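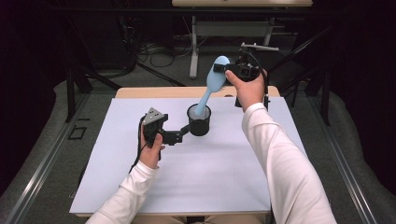 Page last changed: July

Reading time: 4 min

Unit 6. Demonstration work and the people who do it

These notes go with the second half of the module. Read the Wenthorpe case before the seminar and bring the task table you filled in for Unit 5.

6.1 Terms

A demonstration is one complete performance of a task by a person, recorded so that a control program can be fitted to it. A demonstrator is the person paid to perform it. In the method treated in this unit the demonstrator does not steer a robot from a distance. He or she holds a gripper in each hand and does the task at a table, with the tools standing in for the robot's hands. Typical tasks are small: taking a utensil out of a cup, putting it back, moving the cup to another part of the board.

An episode is the recording of one demonstration. A rejected episode is one that fails a check and is not used. Note that "rejected" says nothing about whether the task was done well in the ordinary sense.

6.2 The Wenthorpe case

Scanlon ran a kitchenware packing site at Wenthorpe. Packing was done by hand at benches, in two shifts. When the firm decided to automate part of the line, it moved 7 packers to a demonstration room on the same site. The target for the first stage was 2000 accepted episodes. At the end of the stage the count stood at 820.

The shortfall was first put down to slow work. A review of the rejected episodes showed otherwise. Most of the rejects came from the packers with the longest service, and their working speed was above the average for the room. The causes were:

- starting the next movement before the last one had settled
- using the side of the tool to push an object into line
- holding an object in a way that hid it from the recording
- correcting a small slip without a pause, so that the slip and the correction could not be told apart

All four are normal habits in skilled bench work. In packing they save time. In demonstration work they count as faults.

6.3 What the tool takes away

A bare hand can roll an object between finger and thumb, hold two things at once and feel an edge before closing on it. A gripper with two fingertips can do very little of this. The fingertips open and close along one line. Any change in the angle of the object has to come from the wrist or the forearm, or from putting the object down and taking hold of it again.
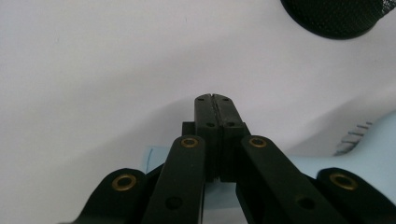

It follows that the load moves up the arm. Packers at Wenthorpe had reported sore thumbs and fingers at the benches. In the demonstration room the complaints were of the wrist and shoulder. The risk assessment had been carried over from the benches unchanged and did not cover either joint. It was rewritten after the first stage, with shorter spells at the table and a seat that could be set for height.

Feel is also reduced. The demonstrator judges contact mainly by eye, which makes the work more tiring than its pace suggests. Glare from a white work surface should be checked at the times of day when the room is in use.

6.4 Grading and pay

Packers had been paid a base rate with a bonus for output. Scanlon kept this scheme in the new room and paid the bonus on accepted episodes. Two results should be noted. Demonstrators avoided difficult objects where they had a choice. They also stopped reporting faults in the tools, as time spent on a report earned nothing. The bonus was later replaced by a flat rate one grade above packing.

The grade was disputed. The firm held that the work was lighter. The packers held that their knowledge of the task was being recorded for use after they had left it, and that the rate should reflect this. The agreement reached covers the rate only. It does not say who may use the recordings, or for how long.

6.5 Comparison: Dostness

Dosarow, at its Dostness site, took a different course. Staff spent part of each shift at the demonstration table and the rest on the line. Output per head at the table was lower. Staff who had made the recordings were later able to say why the machine failed on certain items, and line stoppages were shorter as a result. Costs for the two sites are not comparable, as Dosarow counted training time as production.

6.6 For the seminar

Rework your Unit 5 task table for one job at Wenthorpe. Add a column for the habits that would cause a rejected episode, and mark which of them the worker would find hard to give up. Then draft one clause on the use of recordings, in plain words, that both sides could sign. Keep it under half a page.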